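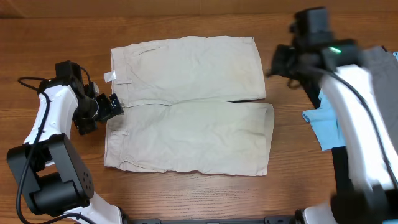 Figure 7.1 Khaki shorts laid flat on a wooden table, with the waistband to the left and the legs to the right.

CHAPTER 7
Finishing and Folding Garments

Key terms: finishing, lay-flat, waistband, hem, seam line, fold line, work surface

Finishing is the stage of laundry work that follows drying. It includes smoothing, inspecting, pressing where required, folding and stacking. In a commercial laundry such as the Ultham plant, which handles 2951 garments in a normal week in May, finishing takes up more labour than any other stage. In the home it is the stage most often put off until the basket is full.

This chapter deals with trousers, shorts and skirts. Shirts and knitwear are covered in Chapter 8. Students who have not completed the fibre identification exercises in Chapter 5 should do so before attempting the practical work, as the choice of pressing temperature depends on them.

7.1 The lay-flat position

Every folding method in this chapter starts from the lay-flat position. The garment is placed on the work surface with its full outline showing, and the fabric is smoothed outward from the centre with the palm of the hand. Soft creases of the kind seen in Figure 7.1 are normal at this point. Light-coloured cotton should also be checked for marks. The shorts in the figure show faint greyish smudges, chiefly on the upper leg and near the seam line between the legs, and a garment in this condition is set aside for assessment before it is folded.

Four features serve as reference points: the waistband, the belt loops, the pocket openings and the hems. The hems deserve particular attention. In Figure 7.1 one leg reaches farther than the other, and a fold made from this position would carry the difference through to the finished stack. The worker aligns the hems first and then checks that the waistband remains straight. Any tag projecting from the waistband is turned to the inside.

7.2 The work surface

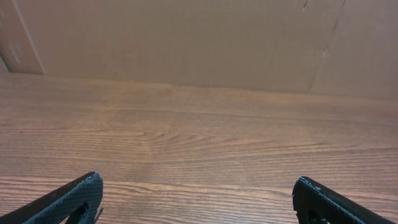
Figure 7.2 Wooden tabletop with a pronounced grain, with a tan backdrop behind.

A folding surface should be level, clean and free of splinters. Wood is widely used in homes and teaching rooms. On a table with a strong grain, such as that in Figure 7.2, the long streaks can assist the beginner in placing a waistband square to the work. Curved or knotted figure in the grain should not be used as a guide.

The Bultcombe training laundry specifies a table depth of 1000 millimetres for adult garments. The surface is wiped down and left to dry before each session.

7.3 Sequence of folds

The Betholm method, used throughout this book, requires 2 folds for shorts. The first brings one leg over the other along the centre seam. The second brings the hems up to the waistband. The Oei method adds a further fold for narrow shelving and is described in Section 7.5.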